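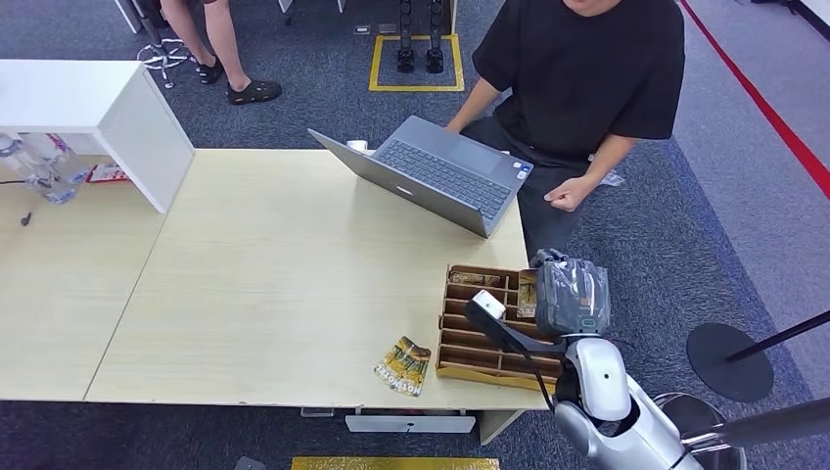

Several owners of the Fostden tray have told us the small packets slide under the tall ones and get lost, so sort by height before you load.

4. Filling the organizer

1. Clear a spot on the desk. Keep it off the seam if you have two tops pushed together — it rocks.
2. Flat packets in the rear cells.
3. Narrow packets stand upright, one per cell.
4. Boxy items at the end. Leave the wrap on.
5. Big snack bags dont go in. Lay them next to the tray.

Note: slats lift out for cleaning. Dry 60 minutes before putting them back.

CAUTION: Do not force a packet between slats, thin wood splits. Replacment slats: Pralolik part 187.

Labels — see page 32.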